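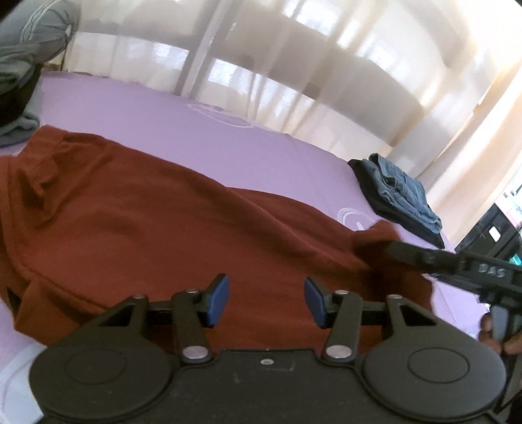 How I set up the house for a season of Irkesside (and every other show I've gotten hooked on)

A new season of Irkesside starts in January and my sister and her husband are coming over every Friday to watch it with us, same as last year. Last year was a bit of a mess, if I'm telling the truth. Sauce on the couch, a remote that died in the middle of the courtroom episode, and my brother-in-law asking "what did he say?" every time Asger Holst opened his mouth. (I love Asger Holst. The man mumbles.) So I spent the fall fixing things one at a time, and a few readers asked me to write it all up. Grab a snack, this got long!

Hearing the dialogue

Start with this one, it made the biggest difference in our house. Most TVs have a setting buried in the sound menu called something like speech, voice or dialogue. Turn it on and then turn OFF anything called surround or movie or theater. I had ours on the movie setting for years thinking that was the right thing for shows, and all it did was make the music enormous and the people tiny.

If there's a night mode, try that too. It squashes the loud parts down so you aren't riding the volume button all evening.

We also bought a little Hotesik soundbar, secondhand, nothing fancy. It sat inside the TV cabinet for a week and sounded like it was underwater. Pull yours right to the front edge of the shelf, so there's no wood sticking out in front of it. Mine has a bit of non-slip drawer liner underneath now and it stopped buzzing. Same drawer liner I use in the silverware drawer, one roll lasts forever.

Soft stuff in the room helps as well. When we took up the rug to have it cleaned the whole room echoed and I couldn't follow half of what was going on. If you have bare floors and bare windows, a rug and some lined curtains will do more for you than a pricier speaker.

And just put the captions on. I held out for years! On Plolport you can change how they look, under the account settings on the website (it's not in the TV app, which drove me up the wall). I use medium-size yellow letters with a see-through gray box behind them. White letters disappear completely in the snow scenes, and Irkesside has a LOT of snow scenes.

Glare and lamps

Sit in every seat in the evening with the TV off and look at the screen. Whatever lamp or window you see in there is what that person is going to be looking at for the whole show. I did this and found out that the good armchair, the one everybody fights over, had the kitchen light smack in the middle of the picture.

I don't like a pitch-dark room, it gives me a headache. What works for us is one small lamp set behind the TV, off to the side, with the lowest warm bulb I could find. You can see your plate, you can find your drink, and nothing bounces off the screen. Put it on a plug-in timer or one of those foot switches so you don't have to climb over people.

Cleaning the screen: dry microfiber cloth, that's it, with the TV off and cooled down. For sticky fingerprints, dampen a corner of the cloth with plain water, wipe, then dry it right away. No window cleaner and no paper towels, and never spray anything straight onto the screen. It runs down into the bottom edge and then you're shopping for a TV.

The remote situation

Change the batteries before the season starts, both of them together. Don't mix one old and one new. I keep a spare pair in a little zip bag taped inside the cabinet door and I've already been rescued by it.

To clean a remote, take the batteries out first. A cotton swab with a bit of rubbing alcohol gets around the buttons, and a wooden toothpick gets the crumbs out of the seam. Let it dry before the batteries go back. Ours had so much popcorn salt in it that the pause button crunched.

Give it a home, too. I stuck a strip of hook-and-loop tape on the back of the remote and another on the side of the end table. Ugly? A little. But I haven't dug in the couch cushions since.

Feeding people without wrecking the couch

My rule is food you can eat with one hand without looking at it. Meatballs on toothpicks, cheese cubes, little rolled-up sandwiches, grapes. No soup, no tacos (we learned), nothing with a dip that drips. If somebody insists on dip, I spoon it into the bottom of a coffee mug and stand the carrot sticks up in it. Each person gets their own mug and there's a handle to hold on to, so no bowl goes sliding around on the cushions.

For popcorn, I make it on the stove and salt it while it's hot, with the salt ground really fine. You can do that in a clean coffee grinder, or put it in a bag and go over it with a rolling pin. Fine salt sticks and coarse salt ends up in the bottom of the bowl and then in the rug. Add butter in two goes, tossing in between, or the top half gets all of it.

Muffin tins are great for this, by the way. One tin per couch, different snack in every cup, and nobody has to pass anything during the good parts.

An episode of Irkesside runs about 35 minutes, and I've gotten into the habit of putting something in the oven just as the recap starts so it comes out as the credits roll. Baked apples are perfect for it. Core them, stuff in brown sugar, butter and oats, splash of water in the dish, cover with foil. Check them with a knife and give them longer if they're still firm, some apples take their sweet time.

Spills

Keep a spill kit in the room. Mine is a basket under the end table with an old white towel, a spray bottle of water, a small bottle of dish soap and a butter knife. White towel because a colored one can leave its own dye behind, ask me how I know.

Red wine or juice on fabric: blot, don't rub, and keep moving to a clean part of the towel. Then a few drops of dish soap in cool water, blot that on, blot it off, and go over it again with plain water. Always check the tag under the cushion first. If it says S, that fabric doesn't want water at all and you should leave it to a solvent cleaner or a professional.

Butter and grease: scrape off what you can with the butter knife, then bury the spot in cornstarch and walk away. Leave it until the next morning and vacuum it up. You might need to do it again.

Chocolate: let it harden! I know you want to go after it right away. Hold an ice cube in a plastic bag against it, scrape, and only then get out the soap and water.

I bought a washable throw for the couch too, a Tufa one, big enough to tuck in behind the cushions. To stop it from creeping forward every time someone sits down, I cut a pool noodle to the width of the seat and pushed it down into the crack along the back, on top of the throw. It holds all night. The throw goes in the wash on Saturday morning, cold, and dries on the line in the basement.

Buffering

Nothing kills a cliffhanger like that spinning circle. Three things I do:

Restart the box and the router in the afternoon, not five minutes before the show. Everything takes longer to wake up than you think.

Get the router up off the floor and out of the cabinet. Ours was behind a big metal cookie tin and I moved it up onto a bookshelf. No trouble since.

Vacuum the dust off the vents on the streaming box with the brush attachment. Those little boxes get hot, and ours used to stutter toward the end of the evening when it was tucked in behind the soundbar.

If you can, run a cable. A flat one goes under the edge of a rug or along the baseboard with adhesive clips. Wipe the baseboard with rubbing alcohol and let it dry first or the clips will drop off by the weekend.

Keeping the spoilers out

We watch a few hours after it lands on Plolport, which means the phones have to go somewhere. I have a bread box by the front door and everybody's goes in there, ringer on for the babysitter. You can also mute the show's name in most social apps, and while you're in there mute the main characters and the actors. I forgot to mute Asger Holst last season and found out about the lighthouse from a picture of a cake.

For people who miss a week, I keep a spiral notebook on the shelf under the TV. A few lines per episode, who's mad at whom, who's got the key. It sounds silly but there are 34 episodes now and that family tree is a nightmare. My sister draws the family tree in the back and it's in pencil, for good reason.

Resetting the room afterward

I don't do a full cleanup on the night. Plates go to soak, the muffin tins get filled with hot water and a squirt of soap, cushions get turned and smacked, and the blankets go over the back of a chair to air out. The rest is a Saturday job. If the room smells like popcorn the next day, crack a window for a bit and leave a saucer of baking soda out on the cabinet.

Next time I want to get into blankets, because I have opinions about fleece and popcorn crumbs (bad combination!), and I still owe you the recipe for the cheese rolls. My sister is making them this week so I'll get her to write down the amounts.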